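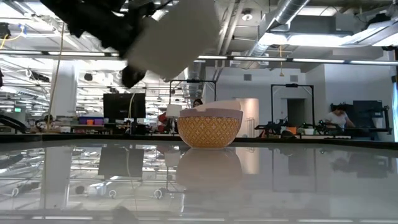 사진 1. 노란 바탕에 흰 격자무늬 그릇, 흰색 조각을 위에 올린 상태 (작업실 흰 테이블)

Haltgate 생활도자 기록·정리 사업 중간보고
작성일 2018년 3월 3일
수신: Travton 지원사업 담당

급하게 정리해서 보냅니다. 표는 다음 주에 따로.

1. 진행 현황
그릇류 분류 계속 진행 중. 접수분 200점 넘음. 이 중 파손품 선별은 1차 끝났고 2차는 아직. 대접, 종지, 접시 순으로 하고 있음. 무늬 있는 것부터 먼저 기록카드 작성. 사진 1 같은 격자·마름모 계열은 한 묶음으로 잡았음. 네잎 무늬로 볼 수도 있어서 카드에는 "마름모 또는 네잎"으로 같이 적어둠. 용어는 나중에 통일하겠습니다.

색 표기도 문제. 겨자색, 황색, 노랑이 카드마다 섞여 있어서 겨자색으로 맞추는 중. 테두리 색은 따로 칸을 만듬. 사진 1은 테두리가 연한 분홍빛 도는 흰색으로 기재.

2. 파손 조각
제일 오래 걸리는 부분. 흰색 조각들이 뚜껑인지 접시인지 구분이 안 되는 게 많음. 사진 1의 위에 얹힌 것도 깨진 뚜껑 같기도 하고 엎어놓은 접시 같기도 해서 "미상"으로 둠. 가장자리가 고르지 않고 오른쪽이 약간 높음. 짝 맞추기는 5월로 미룸. 그 전에는 접합 안 합니다. 임시로 붙여보는 것도 안 하기로 함.

3. 촬영
작업실에서 계속 촬영 중. 테이블 면이 반짝여서 그릇 아래로 상이 비침. 카드용으로는 그대로 쓰되 도록용은 무광 깔판 깔고 다시 찍을 예정. 깔판은 Tatley에 주문했고 아직 안 왔음. 재촬영 대상 14점, 목록은 첨부 2번 참고.

4. 보관
상자는 2단까지만 쌓기로. 칸막이 부족함. 중성지는 남은 양으로 이번 달까지는 될 것 같습니다. Ó Flaithearta 컬렉션 쪽 상자는 라벨 형식이 달라서 우리 번호를 옆에 덧붙이는 식으로 처리. 원래 라벨은 안 뗌.

5. 예산
포장재에서 초과 예상. 촬영비 항목 잔액을 돌려 쓸수 있는지 확인 부탁드립니다. 안 되면 칸막이 수량을 줄이겠습니다. 인건비는 변동 없음. 영수증 스캔본은 정산 때 한꺼번에 제출.

6. 다음 보고까지 할 일
- 2차 선별 마무리
- 색·무늬 용어표 초안
- 깔판 도착하면 재촬영 시작
- 미상 조각 별도 상자로 이동, 번호 부여

카드 양식 수정본 필요하시면 바로 보내드리겠습니다. 포장재 건은 회신 빨리 주시면 좋겠습니다. 주문 마감이 있어서요.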